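Monday, gripper comparison in the rack sim

Started at 4 because Hiu-tung had the big machine booked all morning. Plan was to get the fisheye wrist view going before swapping any fingers, so I'd have the same view for both the Lanell fingers and whatever Peter wants to try next. Lens model is the strong one, black corners and all. I left the palm cover in the view on purpose – I want both fingertip pads visible the whole time, even if it eats a big chunk of pixels.

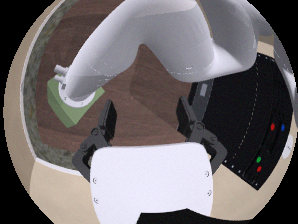 Render time went up more than I hoped. I was getting 60 frames a second with the plain pinhole camera and 11 with the fisheye, so either I drop the resolution or we only save wrist frames on the slow steps. Hiu-tung thinks the arm reflections are the expensive part and says to try a matte material first. Worth ten minutes tomorrow!

Next I looked at the elbow. The Letesero controller likes to fold the arm up tight, and then the joint ends up really close to the front of the rack (no contact flagged, but I don't love it). Same habit in the Balness controller, just with slower moves getting there.

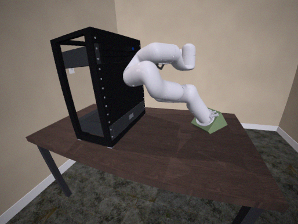 I asked Peter Havlíček if we could shift the green base back a little and he said leave it, the real bench is laid out this way and he wants the sim to match. Fair enough. So it has to be a joint limit or a penalty on the elbow, and I'd go for the penalty – hard limits made Lu's planner give up last time and I spent an evening finding out why.

Kept the outside camera fixed from here on so the poses can be compared. Gripper pointing down in front of the upper panels is the pose I'll use as the start for every trial, 700 steps each.

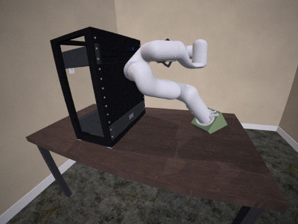 Still to do

Matte arm material, then time the fisheye again.
Elbow penalty in both controllers, same weight.
Ask Hiu-tung for the newer Lanell finger meshes, mine have the old pad shape.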